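Kellbridge Opens Its Doors, and Most of Its Drawers

The button works at Kellbridge lets the public in once a year, and this year I remembered in time. Fifteen of us stood in the parking lot in paper hats while a guide checked our shoes. Mine passed. A man in sandals was sent to the gift shop, where I gather he had a nice morning.

Kellbridge has been punching, drilling and polishing buttons on the same bend of the river since before anyone thought to write down why. The lobby has a framed map of the town in which the factory is drawn larger than the hill. Next to it is a case of 3,057 buttons, no two alike, according to the card. I looked for a matching pair until the group moved on without me.

The punching room is loud and wonderful. Sheets go in one end, and out the other comes a steady rain of blanks and a sheet full of holes. I asked what becomes of the holes and was told they get ground up, and it took me as far as the stairs to realize I had asked the wrong question. 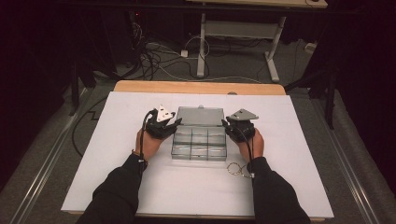

By our visits correspondent
May 18, 2026

Upstairs is sorting, a trade with its own vocabulary. A button can be a "blind" (no holes), a "wink" (one hole) or a "Mindiscombe," after the town down the road, which is a button that looks fine until you try to use it. I'm told Mindiscombe has a word of its own for Kellbridge buttons. The guide declined to share it.

Clear compartment boxes are the thing for small lots, and the shop will sell you one, lid and all. The big lots go in drawers. There are 305 of these, labeled in a handwriting that gets worse toward the floor. We were allowed to open any drawer we liked, and grown adults shoved.

Lunch was soup, served in the old dye house, which is still faintly purple. So was the soup, though I believe that was beets.

The afternoon talk covered the history of the four-hole button and ran 15 minutes over. I now have opinions about thread. Coffee was at the back, next to a table of seconds priced by the scoop, and I came home with two scoops and nothing to sew them on.

Parking is free. Wear closed shoes.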